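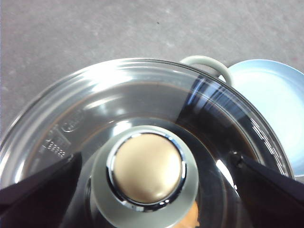
Lustthorpe Shared Kitchen
Minutes of the equipment and stores meeting, June

Start 4:15 p.m. Attendance on the sign-in sheet. Minutes of the previous meeting accepted with one correction: the shelf liner order was placed with Skedutley and not with Clillton.

1. Cookware

1.1 The green pot with the glass lid stays at the main work surface. It is to be listed on the inventory as one item, pot and lid together. The old sheet had them on separate lines, and the lid was twice marked missing while it was on the pot.

1.2 Lids are to be lifted by the knob and set down knob up on a folded towel. Knob screws to be checked monthly with the small screwdriver in the drawer under the scale. Do not overtighten.

1.3 Replacement glass lids: quote from Skedutley is $21 each. No order this quarter. Revisit if a lid chips.

2. Bowls and potato prep

2.1 The light blue bowls are approved for holding whole potatoes before peeling. Peelings go in the steel pail. Bowls were coming back to the rack with starch dried on the inside wall, so they are to be rinsed right after use and not stacked until dry. 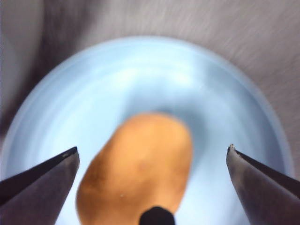 Potato in light blue bowl.

2.2 Potatoes from Ngata are delivered in 50 lb sacks. Sacks to be kept off the floor on the slatted rack, with the tops folded and not tied. Green or soft potatoes are pulled at sorting and entered on the waste sheet by weight.

2.3 A member asked if potatoes could be left in water overnight. Agreed: only in the walk-in, covered, and labeled with the time. Water changed before cooking.

3. Lids and covers

3.1 Flat lids are being put away with the baking trays. They belong in the upright divider next to the bowls. The divider will be moved one shelf lower so that shorter users can reach it.

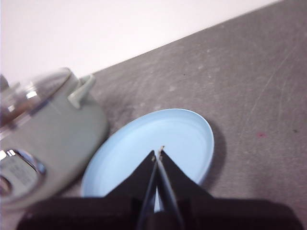
3.2 The divider slots are set too close for lids with a raised rim. Spacing to be opened up by one notch. If the rims still catch, every second slot will be taken out. No cost either way.

3.3 Cracked or warped lids are to be thrown out, with a line in the breakage log. Do not put them back on the shelf with tape on them.

4. Work surface

4.1 The gray surface is to be wiped with the mild cleaner only. The scouring pads have been removed from that sink.

4.2 Hot pots go on a trivet at all times. Two more trivets to be bought from Clillton. Spending limit up to $60.

5. Other business

5.1 Breakage log: last page is full. New book to be started at entry 64.

5.2 The dish rack drip tray is still at the wrong slope. Carried over to the next meeting.

Meeting closed at 5:05 p.m. Next meeting in July, same room. Changes to these minutes should be sent in writing before then.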